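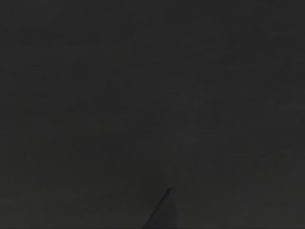 Drura is a word list of kitchen and household terms in British English, compiled for spell checkers and search indexes. Release 2 replaces the March files. Each entry holds a headword, a plural, a part of speech and a short gloss. Colour terms have their own file, colours.tsv, in which shades are glossed by comparison with a neighbouring term: charcoal is entered as darker than slate and lighter than jet. Spellings in -our and -re are kept throughout, and American forms appear only in the variants column.

Sources

Headwords were drawn from two in-house glossaries, Ikent and Andis. Where the glossaries disagreed on a plural, the Ikent form was kept and the Andis form moved to variants. Brand names were removed, along with 79 duplicates.

Format

UTF-8, tab separated, one entry per line. Empty fields are left blank. Lines starting with a hash are comments and should be skipped on import.

Containers

The file containers.tsv covers bowls, baskets, tins and jars. A bowl made by weaving is entered under both bowl and basket, with a cross-reference in the notes column.
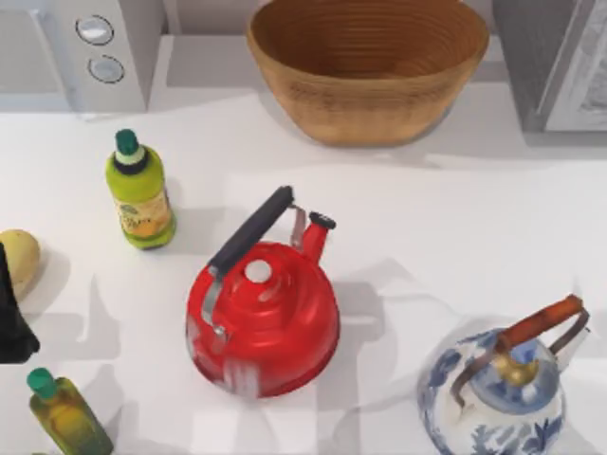 Sultana asked whether the double entries would inflate frequency counts, and suggested a flag to mark the secondary one. The flag is now in column 7, with the value x. It is set on 77 entries.

Known issues

Glosses for regional words are thin. Hyphenation of compound nouns is inconsistent between files.

Last updated Thursday, July 21, 2022.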